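Informe de avance – proyecto Ilaritz, noviembre de 2022
Responsable técnico: Tadeusz Kozłowski
Destinatario: Pao-chu Ko, oficina de seguimiento de Zerkix

## Estado general

La recogida de demostraciones bimanuales se reanudó tras una parada de 14 días. La causa fue un fallo en la pinza derecha: al perderse la comunicación con el controlador Demix, los dedos mantenían el último par ordenado y seguían cerrando sobre la pieza. No hubo lesiones. Se descartaron los episodios afectados y se revisó el cableado de ambos brazos. El trabajo sigue siendo de manipulación de objetos pequeños sobre mesa, con los dos brazos dentro del recinto de tela negra.
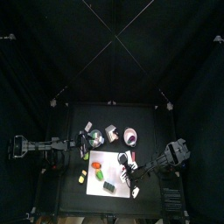 ¿Por qué no actuó la parada de emergencia? Porque el pulsador corta la alimentación de los brazos, pero las pinzas cuelgan de una línea auxiliar que el circuito de seguridad no incluía.

## Análisis del fallo

Chia-jung Chu reprodujo la avería en banco desconectando el bus con la pinza a media carrera. El controlador tardaba casi dos segundos en declarar la pérdida de enlace y, pasado ese plazo, no ejecutaba ninguna acción segura. El origen físico era un conector fatigado en la muñeca. El bucle de cable quedaba demasiado corto y tiraba del conector en los giros amplios.

La corrección de software limita el par de cierre y abre los dedos al vencer el temporizador. Yung-ching Tse la validó con piezas blandas y rígidas antes de autorizar la vuelta a la mesa. Queda sin resolver el caso de objetos suspendidos – abrir la pinza implica soltarlos – y de momento se excluyen del plan las tareas con carga elevada.

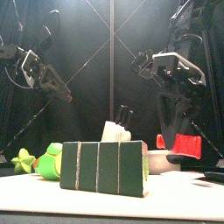
## Acciones pendientes

- Integrar la línea auxiliar en el circuito de parada. Responsable: Saeed Ahmadpour. Material pedido a Yeh, sin fecha de entrega confirmada.
- Sustituir el conector equivalente del brazo izquierdo, aunque no ha dado fallos.
- Actualizar la evaluación de riesgos y remitirla a Zerkix.

El presupuesto no varía. El hito de junio se mantiene, con el margen reducido en 4 semanas.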